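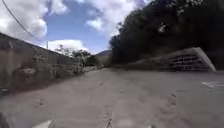
*Wall side of the path, looking down toward the far bushes.*

May 18, 2025

Finally got out to the Miststead path (the long stretch by the concrete wall) and wow, there's a lot more sand on it than I had in my head! Fine pale stuff, with faint wheel tracks running lengthwise. There's a thin dark crack too, so I've put it in the log as no. 52. The white paint over on the right is pretty faded.

The wall is blotchy and stained, and I'd love to know how much of that is old damp. Malsha Seneviratne has the September notes, so I'll ask her before I guess. The shrubs at the far end look dry to me, and they're growing partly over the wall – want to get a tape in behind them next time.

To do: sweep an 8 ft test strip, bag the sand, label it Zemwood shelf.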